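Visit to the Dridano tea works, 19th September

The open day drew 300 people, and our group of 13 was let in at nine. Tâm Mai led us through the withering room first, then the rollers. The leaf comes down from Phí in sacks.
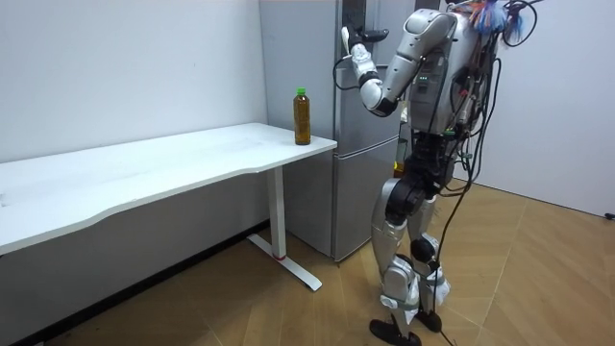
Rolling takes 39 minutes a batch. The noise is steady and you have to stand close to hear the guide. Bottling is in the next building and uses an older Divitz line, which was stopped for cleaning. 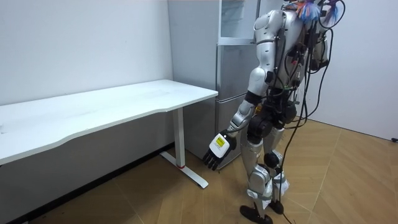 Tasting was at the end. I tried 3 black teas and bought the second. Parking is free but the lot fills early.

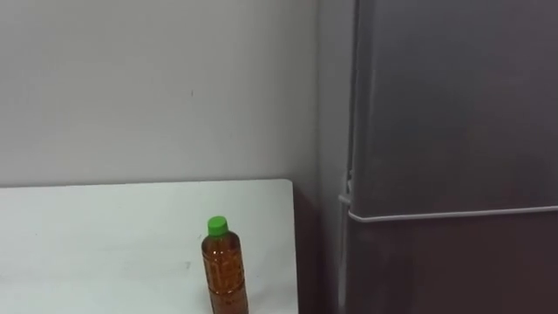

White table and refrigerator in the corner.

Recent posts
Brulix pottery fair
A morning at the salt sheds

Get our newsletter. You can unsubscribe at any time.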